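Limescale, again

October 8, 2026

We moved to Sarnberg two years ago and the water is the hardest I have lived with. The kettle furs up in 8 days if I leave it alone. I have tried most things by now, so I am writing down what I do, mainly for my sister, who has just moved to the same side of town.

For the kettle I use citric acid, 2 teaspoons in a full kettle, boiled and left for half an hour. Rinse it well and throw away the first boil afterwards. I buy the powder in 500 g bags from Halliday on the main street. Vinegar works too but the kitchen smells of it until the evening.

Taps are slower. I soak a cloth in the same mix, wrap it round and go and do something else. Don't leave it on overnight. I dulled a shower head that way last December.
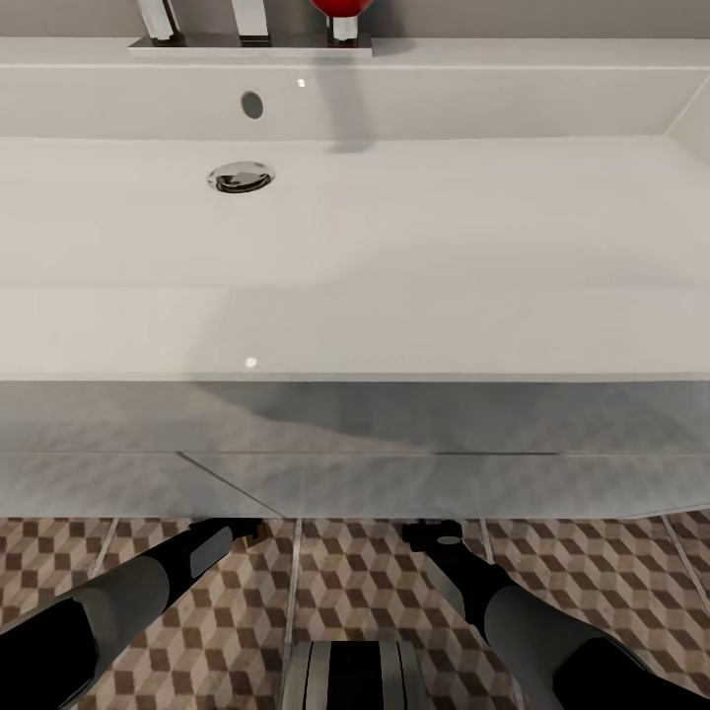 A white basin with a chrome drain, in a computer rendering.

Janelle Macaraeg, who lives upstairs, swears by a jug filter for her tea. I borrowed it for a week. The tea had less of a skin on it, but the cartridges are dear and I kept forgetting to fill the thing.

Glasses still come out of the dishwasher cloudy. I have turned the salt setting up by one and will see how that goes. If it makes no difference I'll ring the landlord about a softener.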